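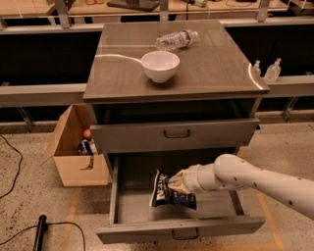
I have been putting off the snack drawer since November. It is the bottom one of the two in the gray metal cabinet, and for a long time it was where everything went that didn't have another place. Tape, dead batteries, soy sauce packets, a bike light, and somewhere under all of that the food. I bought the cabinet secondhand in Votville when I moved my work out of the apartment and into the unit on Narkamberg, and I had big plans for it. Papers on top, snacks below. That lasted maybe two weeks.

What got me going was a granola bar I found in the back corner that was older than the lease. So I took everything out, wiped the drawer down with dish soap and water, and started over.

A few people have asked what I use for storage in a small workspace, so I am writing down what I did. It isn't complicated and it didn't cost much.

The cabinet

It has two drawers, dark metal handles and a flat top. The drawers are wide and fairly plain inside, with no dividers. I looked at buying some. Ikico makes a set that would probably fit, and Ida Reinholz, who has the unit across the hall, has them in her own drawers and likes them. I decided against it. Dividers are good if you own the same things every month. I don't. One week it is chips and the next week it is crackers and a jar of peanut butter, and a big bag doesn't fit in a small slot.

The lower drawer is for food only now. The upper drawer is for everything else that used to be in there with it: the tape, the batteries that still work, the bike light. I keep it shut because I haven't sorted it properly and I don't want to look at it.

One thing I learned is to pull the bottom drawer all the way out before putting anything in. I used to open it halfway and push things toward the back by feel, and that is how the granola bar got lost. It takes up floor space when it is open but only for a minute.

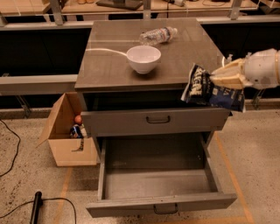
Chips are the hard part. A bag of chips is mostly air and it doesn't want to stand up. I tried rolling the tops and clipping them, and the clips caught on the drawer above. I tried standing them in a row like files and they slid down as soon as the drawer moved. Now I just lay a bag flat on the drawer floor with the front facing up, so I can read it without picking it up. Heavy things don't go on top of it. If there are cans, they go along the side.

I also keep less in there. I had been buying snacks in bulk at Sison because the price per bag was better, and then eating more of them because they were there. One or two bags at a time is enough for me. When they are gone I put them on the list.

The top

I wanted the top completely clear and I have given up on that. The white bowl lives there. It is ceramic, deep enough for soup, and I use it for lunch most days, so there is no sense in putting it away in a drawer and taking it out again. The white cable on that side stays where it is too. I tried running it behind the cabinet and it was a nuisance to reach.

Water bottles are my bad habit. I put one down on its side at the back and forget it, then open another one. Rüdiger Haberkorn gave me a metal bottle for my birthday to break me of this and I left it on the bus. I will buy another one when I am done being annoyed about it.

The box on the floor

There is an open cardboard box to the left of the cabinet. It started out as a temporary thing while I emptied the drawer, and it turned out to be useful, so it has stayed. It is where groceries go when I come in with my hands full. Fruit can stay in the box because it does fine in the open air and I eat it faster if I can see it. Everything else is supposed to move to the drawer the same day. It doesn't always.

I leave the flaps folded out. With the flaps up I kept knocking into them, and with the box shut I forgot what was inside. A basket would look nicer, but the box was free and when it gets soft I can swap it for another one. 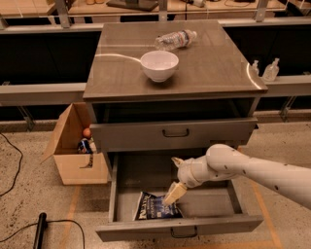 What is left to do

The upper drawer. I am giving myself until the end of the month. I think most of it can be thrown out or taken home, and if there is room after that I will move my paper cups and napkins in.

The floor around the cabinet needs a proper sweep. It is a speckled floor, so crumbs don't show until you kneel on them.

I would also like a thin mat for the bottom of the food drawer. Bare metal is easy to wipe but everything slides when I close it too fast. I have some leftover shelf liner at home from the kitchen and I will measure it tonight to see if there is enough. If it is too short I will use it in the upper drawer and buy a new roll for the lower one.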